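I got to Ciarán Madigan's place in Rendgate a little early, and he already had the kettle on and a plate of brown bread cut. If you've ever bought chowder from the green hatch by the Cullinane bridge, you've met him. He ran it for 5 years before handing over the keys in September, and I wanted to know how he was getting on without it.

"I slept for 2 weeks," he said. "Then I started making stock again. I couldn't help it!"

He learned to cook from his aunt, Aisling Mac an tSaoi, who fed half the street out of a kitchen the size of a closet (his words – I've seen photos, and he's being generous). She never wrote down a recipe. When he asked how long to boil something, she'd tell him to go stand beside it and find out.

"She'd hand me a shell and say, smell that, is that sweet or is it tired? I was eight. I had no idea. But you learn."

I asked what he'd tell someone like me, who loves shellfish but gets nervous buying it. He got up and started opening drawers, which I gather is how he thinks.
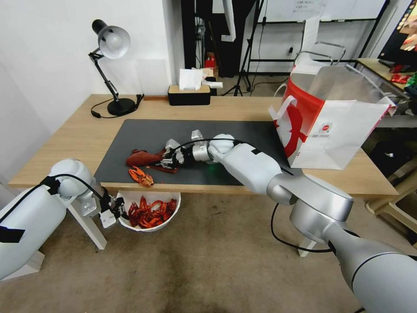
"Buy it the day you'll eat it, and talk to the person selling it," he said. "Ask what they're taking home themselves. And keep your shells. People pay good money for seafood and then throw the best part in the trash."

His own shells go into a bag in the freezer until there's enough for a pot. Then it's butter, an onion, a spoon of tomato paste and cold water, and he takes it off the heat much sooner than I would have guessed. I've been boiling mine half the afternoon for years, so that explains a few things.

We got onto money eventually. The hatch had 88 regulars at its best, by his count, and he could tell you what most of them ordered. Rent went up, his knees went the other way, and a cousin in Farkent offered him a share in a smokehouse.

"I said no twice," he told me. "Then I went out and tasted the trout."

He starts there in the new year, three mornings a week. I went home with a jar of stock wrapped in a dish towel, and I still have to give the towel back.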